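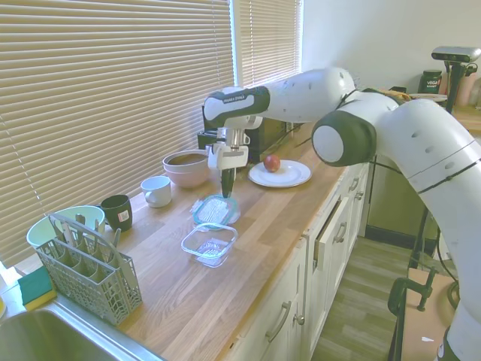
Shiela Dalisay
Module Leader, Robot Learning, Brornbridge Institute

Course handout: Gathering demonstrations for a learning system
Issued 9 Aug 2024

Purpose of this handout

This handout accompanies the practical part of the module and should be read before the first session in the kitchen laboratory. It sets out how demonstrations are gathered, how they are recorded in the register, and what is expected of each pair of students. The theory of imitation learning is covered in the lectures and is repeated only where the practical work depends on it.

A demonstration, for the purposes of this module, is one complete attempt at a named task, carried out by the arm under the control of a student, and stored together with the camera views, the joint positions and the state of the gripper. The task set for this year is the handling of a food container and its lid on an ordinary worktop among ordinary kitchen things. Crockery and utensils are left standing on the counter on purpose. A policy trained on a bare surface tends to perform poorly when a plate or a cup is introduced later, and the assessed trials will be held on a furnished counter.

Terms used

Episode: the stored record of one demonstration, from the start signal to the stop signal.
Operator: the student who guides the arm.
Recorder: the student who starts and stops the recording and completes the register.
Policy: the trained model which takes in the camera views and arm state and gives out the next movement.
Reset: the return of the arm and the objects to a permitted starting arrangement.

Number and spread of episodes

Each pair is to submit 200 episodes. The total includes failed attempts, provided that they are marked as failed. Failed episodes are kept apart at the training stage but are used in the second assignment, and pairs should not delete them.

Variety matters more than polish. The lid and the container are to be moved between episodes so that the full reachable part of the counter is covered, and the lid is to be turned as well as shifted. Students often place the lid square to the front edge without thinking about it. The Dimaculangan sheet, available from the module page, gives a list of starting arrangements drawn at random and should be followed in order. Where an arrangement cannot be reached safely by the arm, the recorder enters "unreachable" and the pair goes on to the next line.

Roles are exchanged after every 6 episodes. Operators develop habits of speed and approach, and a data set gathered by a single hand will carry those habits into the policy.
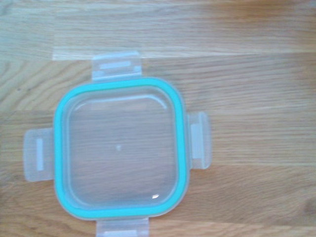
Camera views are to be checked before recording begins and again after each exchange of roles. The wrist view is the one most often neglected, and it is the view on which the final part of the approach depends. Clear plastic is difficult in this respect: the wood grain shows straight through the centre panel of the lid, and the turquoise seal is by far the strongest cue to where the lid lies and how it is turned. The four locking tabs are milky and blend softly into the wood. A recorder should be able to make out the tabs in the wrist view at the start position; if they cannot be made out, the exposure is to be corrected before any episode is stored. Changes in daylight have the same effect, and the position of the window blinds must be noted in the register.

Conduct of an episode

1. The recorder reads out the task name and the line number of the starting arrangement.

2. The operator confirms that the gripper is open and that both students' hands are clear of the counter.

3. The recorder gives the start signal. The operator waits for two seconds before moving, so that each episode opens with a still view.

4. The operator brings the gripper over the lid and lowers it at a steady pace. Pauses in mid-air should be avoided - the policy will learn them as readily as it learns the grasp. Other objects on the counter are not to be touched or pushed aside. 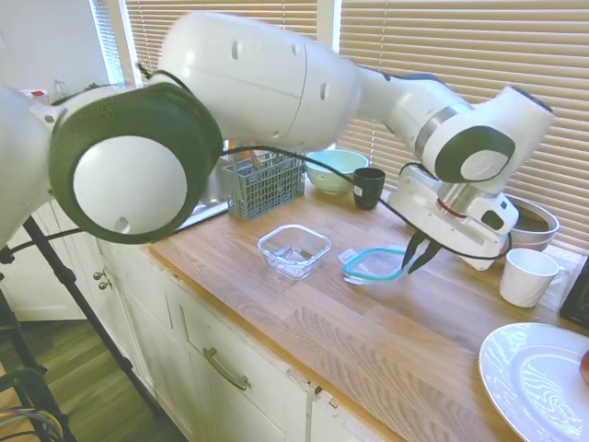 5. The operator closes the gripper, completes the movement named in the task, and opens the gripper again.

6. The recorder gives the stop signal once the arm has been still for two seconds, and marks the episode as complete, failed or void.

An episode is void only if the recording itself is at fault, for example where a camera has dropped out or a person has reached into view. A poor grasp is a failure and is to be marked as such. Three void episodes in succession should be reported to the laboratory desk before work continues.

Register and storage

Episodes are written to the Zullham store at the end of each session through the Vemov upload page. The register must be uploaded at the same time. Episodes without a matching register entry will not be counted towards the total. File names are given by the system and are not to be altered.

Reading for the next lecture

Students should read the course notes on distribution shift and come prepared to discuss one failed episode from their own set, with the register entry to hand.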